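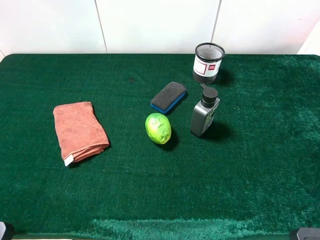 Posted by Larasati Osman on 2021-08-11 | Filed under: Phones, Repairs and Replacements

The Varine handset that has served as my primary telephone for the past three years has been withdrawn from daily use. Its battery no longer lasts through a working afternoon, and the manufacturer ended security updates for the model in March. I have replaced it with the Eltix 22, purchased from the Sulemana store in Trosusthorpe, and I wish to set down my findings for readers considering the same purchase.

My requirements were modest. I wanted a telephone that could be held in one hand, that retained a headphone socket, and that would receive updates for a reasonable period. The Eltix meets the first two without reservation. On the third, the printed warranty booklet refers only to "regular" updates, and the store was unable to provide a schedule. I have written to the company and will amend this post when a reply is received.

The battery is rated at 2,810 mAh, against 2,645 mAh in the old Varine. The difference on paper is small. In my use, however, the Eltix has ended each day with charge remaining, including one day on which it served as a map for a long drive with Setsuko Yokoyama. The display reaches a stated 700 nits and can be read outdoors at noon, although automatic brightness responds slowly when one comes back inside. 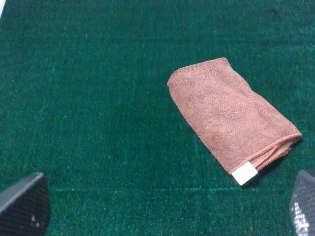 The glass back of the Eltix collects fingerprints to a degree I had not anticipated. The dark finish shows them most clearly, and buyers who are troubled by this should ask to see the gray version. I do not recommend paper tissue or household spray for cleaning. A brown microfiber towel, folded like the one in the photograph, is suitable for the purpose, provided that it is free of grit. The camera cover should be wiped separately and with very little pressure.

Call quality is good. Teguh Pattinasarany, to whom I speak most evenings, reported less background noise than before. The speaker is adequate for the radio news and unpleasant for music at high volume. The supplied case is too loose at the lower corners and I have stopped using it.

Transferring contacts from the Varine required two attempts. Messages were copied in full, but the alarm settings were not, and readers should check these before relying on them the following morning.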